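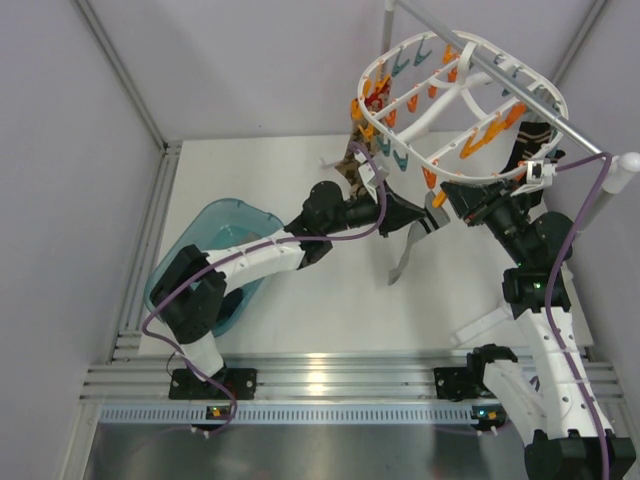 Left arm holding a strip of grey fabric, right arm at the rim of the Limetti hanger.

Limetti oval sock hanger, reviewed as a robot task

We bought the Limetti for the sock-hanging task on our two-arm bench. It is an ordinary household sock hanger, an oval of white plastic with a spine and crossbars, and clips in orange and teal. We have used it for two months and recorded 3,464 demonstrations with it, all by teleoperation. I have not used it at home, so this review is only about how it behaves as a thing for arms to work on.

The task is simple to state. Socks start in a plastic basin on the left. The left arm picks one out and carries it over, the right arm opens a clip, and the sock goes in.

The clips are the best part. They are wide enough for a parallel gripper to squeeze from either side, and the spring is light. On the Jadach hanger we had before, operators often lost hold of the clip halfway through the squeeze, and of the first 104 episodes we recorded with it we kept 66. Most of the rejects were slipped clips. We haven't had to throw out nearly as many with the Limetti.

Two colours of clip also help more than I expected. We can tell an operator "teal, front rim" and get the clip we meant. The same wording goes into the episode label, so the instruction and the action match. 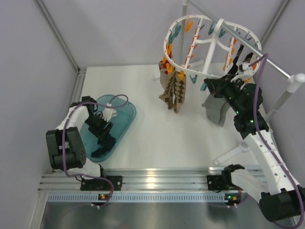
Dark sock in the basin. The right gripper is next to a teal clip on the front rim.

The swing is the main fault. The hanger hooks over a bar and turns when it is pushed. With a few socks on one side it also tilts, and the front clips end up lower than they were at the start. Operators learn to wait for it to settle, and those pauses go into the data. We first trimmed them out, then went back to leaving them in, as the trained policy was reaching for clips that were still moving.

Reach is the other thing to check before buying. Clips on the inner crossbars are awkward once the rim is full, and the gripper tends to brush the socks already hung. We now fill the inside first. If your arms are mounted low, as ours are on the Brammont rail, you will be reaching up for everything, so set the bar as low as the longest sock allows.

Dark socks against a dark gripper are hard for the operator to see, but that would be the same with any hanger.

The Galbraith stand hanger is stiffer and doesn't turn, and I would pick it for a first attempt at the task. For data that has to carry over to a real laundry room, I prefer the Limetti. Four stars out of five, with one off for the hook.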